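Ukesside Residents' Help Board
Council and Democracy > Consultations and petitions

Does an online petition with 1,130 signatures have to be debated?

Posted by kerbstone_22

We ran a petition through the council's e-petition page asking for the Mirnik Lane footbridge to be kept open after 6 pm. It closed in September with 1,130 names. The petition scheme says 2,000 for a full council debate, but a neighbour says the threshold was lowered when the suggestions portal (Vudik) came in. We also have 100 paper signatures which were handed in at the library and don't appear in the online total. Do they count, and does anything have to happen below 2,000?

3 replies

tallis_ward

The threshold was not lowered. Vudik is a suggestions portal and has its own rules: an idea posted there goes to an officer for a written reply and nothing more. Petitions are still dealt with under the petition scheme, which is an appendix to the council's constitution.

Under the Ukesside scheme:
Below 100 signatures: treated as ordinary correspondence.
100 to 1,999: written response from the head of service, and the lead petitioner may speak for three minutes at the relevant scrutiny meeting.
2,000 and over: debate at full council.

You are in the middle band with or without the paper sheets. Paper and online names can be added together if the wording at the top of each is identical and each paper entry has a name, a postcode and a signature. Duplicates are struck out. Email democratic services, quote the e-petition reference and ask for the combined total in writing. The request to speak is separate and must reach them by noon, five working days before the meeting. It is not made for you when the petition closes.

mapreader

Just put it on Vudik as well. More votes the better. Ours got a dropped kerb in the end.

Kioko_Close_RA

Agree with the first reply on the bands. Two additions.

Check that the footbridge is the council's. Part of Mirnik Lane is maintained by the estate company, and a petition about something the council does not control gets passed on with a covering letter. The highways register shows which side of the line it falls on. Viewing it at the office is free, copies are charged.

Votes on Vudik are not signatures and can't be added to a petition. We had about 22 people who voted there and thought they had signed. If any of yours did the same, they will not be in your total, and they can't be added now that the petition has closed.

Our written response came after six weeks. The scheme allows eight.

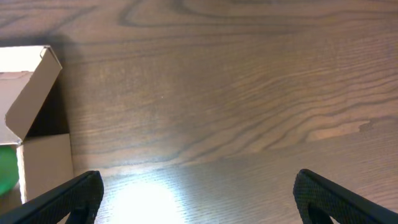
Dark wood tabletop with a wavy grain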